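Five months with the Ellura bench arm at our mug decorating shop
Review by Valquíria Lacerda
Posted Thursday, May 11, 2023

I run the finishing room at Kutusa, a small shop that decorates and packs drinkware for cafes, hotels and the odd wedding. Since the winter we've had an Ellura arm on one of our benches, and I've been promising people a proper write-up. I like it a lot. I'll try to be useful anyway.

What we bought it for is turning and presenting mugs at the inspection bench. Somebody used to pick up every single piece, roll it around under the lamp, look at the rim, look inside, set it down and reach for the next one. On a hotel order that goes on all day. Lutfa Bandara did most of it for years, and by the end of a big run her wrists were wrapped and she was not a cheerful person to eat lunch with (her words!).

Now the arm does the handling and Lutfa does the looking. She sits back a little, she has a stool with a backrest, and she calls the rejects. The speed is about what it was before, so if you're hoping to double your output, this isn't your tool. But the last hour of the shift is as good as the first, and that has cut our returns more than I expected – we had 17 pieces come back in the first quarter, against 51 in the same quarter last year.

Setup took us two afternoons. The teaching mode is lovely: you move the arm by hand to where you want it, press save, move it again. Diễm Lã had never touched anything like it and had a working routine before the coffee got cold. She has since made a whole library of them, one for every shape we carry, and she's the person everyone goes to when a new handle style shows up. She got a raise for it, too, which I pushed for and would push for again.
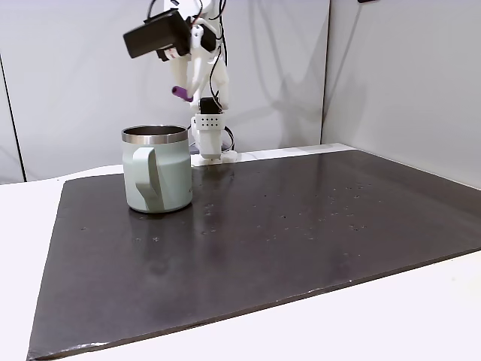
An insulated mug in sage green on the bench mat, with the arm behind it.

Handles are the one real headache. Straight tumblers are easy, but anything with a handle has to be set down facing the same way each time, or the routine goes wrong. We tried marking the mat with tape, which peeled, and then with paint pen, which was better. Buy a good thick mat, by the way. Ours is a Hakov and it shows every scuff, but the mugs don't skate around on it the way they did on the bare table.

Other gripes: the manual is thin, the cables need more slack than you think, and the fan has a whine that bothers Maxence Gaillard and no one else. Support answered us within a day both times we wrote.

I was nervous about how people would take it. Ghislain McIntyre, who packs at the next bench, asked me straight out on the first morning whose job it was for. I told him nobody's, and I put that in writing for the whole room, and I'd tell any manager to do the same before the box is even opened. We also agreed that anyone can stop the arm at any time without having to explain why. It gets stopped a fair bit. Fine by me.

Would I buy it again? Yes, and we're hoping to add a second one in June for the lid station. Lutfa has already picked out where it goes.

Rating: 5 out of 5

Related reviews
Asadi adjustable stools, one year on
Hakov bench mats: thick or thin?
Three label printers for small shops
Inspection lamps under $90

Contact | © 2023 Kutusa Finishing Room Notes | Back to top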